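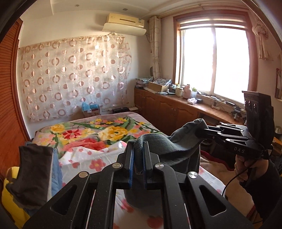

Robotics and Automation Society, Student Projects: Soft Goods Handling Group

Comparing finger pads on two hand-held grippers for folding and sorting clothes

Our project began with a very ordinary complaint, namely that every one of us dislikes putting the washing away, and it grew from there into most of a year's work. We wanted to find out which kind of finger pad holds on to clothing best when the gripper is worked by a person's hand, so that the recordings could later be used to teach a pair of arms to do the same job. We are very grateful to the department for letting us spend so long among jumpers.

Why clothes, and why a bedroom

Most of the reports we read before starting were about blocks, cups and bottles, which keep their shape when you pick them up. A jumper does nothing of the kind. It stretches, it hangs down in folds, and it hides the very corner you were hoping to get hold of next. We had done our first few weeks of practice on a clean bench with a flat grey cloth, and we were rather pleased with ourselves until we moved to a real bed with a patterned sheet, a flowery blanket and bright sun coming through the window. Our success rate fell straight away, and so we decided that the whole comparison had to be done in rooms that people live in.

A dark knitted garment became our standard test piece. It is held up between two grippers, one near and one to the right, and you can see how deep the folds go once both ends are pinched. Knitwear turned out to be a fair test for all the pads because it gives a little under the fingers, and a poor grip shows up quickly when you try to pull the two ends apart.

The pads we compared

We tried three sorts. The first was the plain Stalex pad, a smooth rubber strip that came with our first set of fingers. The second was the Dresent pad, which has a softer foam face. The third was the ribbed blue pad, which we cast ourselves in a mould borrowed from the materials lab, and which we called Worku after the shelf it was kept on. All three fit the same fingers and are fastened along the inner edge, so changing from one to another takes only a few minutes once you have got the knack of it (the first change took us an entire afternoon and one lost screw, which we never did find).

Each operator worked with a gripper in either hand. We used the same mechanism throughout, with two fingers on pinned joints that close together when the handle is squeezed. We had thought at first of using a different mechanism for the left hand, but our supervisor very kindly pointed out that we would then be comparing two things at once, and we dropped it.

How the trials were run

One trial meant picking the garment up from the bed with one gripper, finding a second corner with the other, lifting it clear and laying it down flat again. We marked a trial as held if neither end slipped before the garment was put down, and as dropped if either end did. Anything where the operator had to use a bare finger to help was thrown out, and there were quite a few of those in the early days, I'm afraid.

In all we recorded 3000 trials. After taking out the ones with a helping finger, a recording fault or a flat battery, we were left with 2859 that we could use, and of those 2232 were marked as held. We were pleased to have kept so many, and most of the credit belongs to the checking sheet we started using in February, which made us look at each recording on the same day it was made.

The recordings were sorted with Cereo, a small program written by last year's group. It lines up the views from the two grippers and lets you step through them side by side. It is a bit slow to load a long session, but it never once lost a file on us, and we would happily recommend that next year's group carry on with it.

What we found

The ribbed pad was the best of the three on knitwear, and by a margin that all the operators could feel in the hand long before we had added up the results. The ribs seem to settle into the stitches and stay there. The stitched hem at the edge of a garment was the easiest place to hold with any pad, being thicker, and the operators soon learnt to look for it.

On thin cotton things were closer. The foam pad did nearly as well as the ribbed one there, and two of our operators liked it better because it left fewer creases. The smooth pad came last on everything except denim, where it surprised us all by being perfectly good.

We also noticed that the pads mattered less than we had supposed when the operator was tired. After 15 minutes without a break the number of drops went up with all three, so we brought in a tea rule, and it stayed in force until the end of the project.

Problems we met

Sunlight gave us more trouble than anything else. With a large window in view the outside went completely white, and a dark garment in front of it lost most of its detail, so that the folds were hard to make out afterwards. Half closing the blind helped, though it made the rest of the room gloomy. Turning to face along the bed helped more.

Cables were the other nuisance. A cable trailing over the bed will catch under a sleeve sooner or later, and we had several good trials spoilt that way. Clipping it to the operator's forearm was a great improvement, and we only wish we had thought of it before the spring.

Pads also wear. Our first ribbed pair had begun to lift at one end by the last month and had to be glued back down, so anyone repeating this work should cast a few spares at the beginning while the mould is still clean.

What we would like to try next

We should very much like to see the ribbed pad cut a little narrower, as it can be awkward to slide under a garment that is already lying flat. Towels and socks are on our list as well. The fingers, the remaining pads and the mould are in the cupboard next to the society's workbench, with the checking sheets in the folder on top, and whoever takes the project on is welcome to all of them.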